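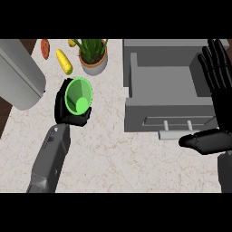 A day at the Hasent open house: can a robot put the cups away yet?

Hasent opened its test building to visitors in September, and I went because I had one question. I run the kitchen at a small guesthouse, and every year somebody tells me a machine will soon do the clearing up. I wanted to see how close that is.

The building is a former tile warehouse on the edge of town. You sign in, get a paper badge, and wait by the coffee urn until your group is called. There were three groups that morning. Mine was led by Fumiko Kuroda, who works on the hands.

We started upstairs with the simulation work, which takes up more of the building than I expected. Most of the practice happens on a computer. The kitchen is drawn, the counter is drawn, and so are both arms. In the task we looked at, the robot has a green cup in its left hand, and the right hand is open. The drawn counter is marble and has corn and a potted plant on it along with the appliances, so it is at least a counter with things on it. Mine usually has more.

Kuroda said the cup task, which they call Aline after an early version of the program, had been run 3,435 times in simulation up to that week. A run counts as good if the cup ends up where it was meant to go, standing upright, with nothing else knocked over. Of those, 1,343 were good. She gave the number without being asked and did not dress it up. A person who put away four cups out of ten would not last long in my kitchen, but the count includes all the early attempts, and she said the recent ones were better. She did not have the recent figure with her.

I asked why a cup is hard. Her answer was mostly about fingers. The hand has to close far enough to hold and stop before it pushes the cup out of its own grip. A cup that narrows toward the bottom wants to slide. Then the wrist has to turn without tipping whatever might be in it. A simulated cup also behaves a little better than a real one — no grease, no chipped rim, no tea in the bottom.

Downstairs was the real bench. Sinan Kozan ran the demonstration with plastic cups from a restaurant supplier. The robot was asked to lift a cup from the counter and set it on a shelf at elbow height. The first try went well and took long enough for the man next to me to finish a biscuit. On the second, the cup went onto the shelf on its side and rolled. Kozan picked it up, set it back at the start, and ran it again, and that one was fine. Nobody in the group seemed bothered. I would have liked to see a wet cup, but the bench is kept dry.

After lunch we walked across the yard to Yalçınkaya, who share the site and do shop-floor equipment. Erhan Taşdemir showed us a packing station where an arm puts sealed tubs into cartons. It was much quicker and did not miss while we were there. The tubs are all one size and arrive facing the same way. The station handles nearly 3,000 tubs in a shift, with one person loading cartons and clearing jams. I believed this one. I could also see why it would be no help to me, as nothing in a guesthouse kitchen arrives facing the same way.

Canan Akgül, who looks after sales for both firms, took questions at the end. There is no price for a kitchen robot because there is no kitchen robot to sell. She expects the first buyers to be places with one repeated job, such as returning trays, and would not give a year. A woman from a school canteen asked about cleaning the hands between raw food and plates. Akgül said gloves had been tried and they tore at the joints.

My own view after the visit: packing, yes, if the items are all alike. Cups on a shelf, sometimes, slowly, with somebody standing by. Clearing a breakfast table is some way off, and I have hired for next season as usual.

If you go, wear shoes you can stand in. The yard is gravel and there are few chairs downstairs. Parking is behind the Yalçınkaya building, and the gate closes at five.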